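4. Running the tidy-up trials

Read section 3 first if you have not yet set the hand–eye offsets. The trials below compare the Losilex planner with plain replay of a taught path. The claim in the original Losilex report is that the planner copes better when objects and bins have been shifted. We have seen this hold on some days and fail on others, so please follow the order given and do not skip the dull parts.

4.1 Preparing the room

1. Leave the furniture where it is. The trials are meant for a lived-in room, and clearing it gives flattering scores.
2. Set the blinds and lights as you mean to keep them for the whole block. Write the setting on the run sheet.
3. Check the floor for mains leads. Any lead that crosses the driving area must be moved or the area made smaller.
4. Start the logger and wait for both wrist streams and the head stream to show a steady clock. If one drifts, restart all three.

Caution: The stop button must be in someone's hand whenever the arms are powered. The software stop in the Ploner console is slower and does not count.

4.2 Checking the grasp

5. Put the test object within reach of the left arm and call the grasp routine once.
6. Raise the object clear of the floor and hold it still. The right arm stays out of the way with its gripper open.
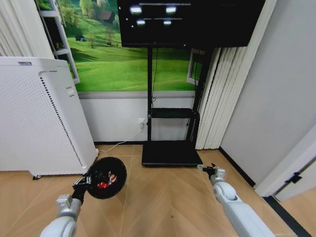

7. Hold for 90 seconds. If the object turns in the fingers by an amount you can see, mark the grasp as poor even if nothing falls. The automatic score will call it a success, which is one reason we do not rely on the automatic score.
8. Repeat with the object turned to a new starting angle. Do not pick angles you expect to work. Use the list printed by the shuffle script, and keep the list with the sheet.

Note: Round objects do well in the published table. Kristýna Murín went through the 38 logs behind that row and found that most began from nearly the same pose. Treat the row as a result for that pose until someone shows otherwise.

4.3 Approaching the bin

9. Drive to the start mark and lower the arm to the approach height.
10. Switch the planner input to the wrist camera. The head camera often loses the rim of the bin behind the arm at this point.
11. Let the planner draw the rim estimate. Look at it before you allow any movement. A thin bag liner gives a shiny, folded edge, and the estimate can settle on a fold well inside the true rim.
12. If the estimate looks wrong, log it as a failed estimate and stop the run. Do not nudge the bin to help.

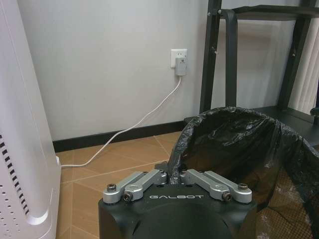 13. Move forward at the slow setting. Stop at the first contact with the liner and record which finger touched.
14. Back off along the same line. Turning the wrist while a fingertip is in the plastic can drag the liner over the rim, and the next run then starts from a different bin.

Caution: Check the finger linkages for scraps of plastic after every contact. A small piece caught in a pivot will change the closing force, and the force reading will not tell you.

4.4 Scoring

15. Score each run from the video, with the planner log closed.
16. Have a second person score the same runs without seeing your marks. Where you differ, keep both marks. Do not talk it over until they agree.
17. Only then open the log and compare.

Note: The Doležal score adds grasp and approach together. We report them apart. A strong grasp figure can hide a weak approach figure, and in our own May block it did exactly that – the combined score rose while contact with the liner got worse.

4.5 What the result can bear

The reference set holds 1721 runs. That sounds like plenty until you split it by object, bin and starting pose, and several of the cells are then close to empty. Do not quote a gain for a cell with fewer than some 90 runs in it.

The replay baseline also needs care. In version 2 of the test script the taught path was recorded before the bins were moved, so replay was bound to lose. Record a fresh path for each layout. Lorena Yáñez did this for the Fovetti arms and the gap became a good deal smaller. Whether it closes altogether we cannot yet say.

18. Save the run sheet, the shuffle list, both sets of marks and the raw video in one folder. Runs with any of these missing are left out of the count, good or bad.

Section last changed August 2018. For force limits see section 6.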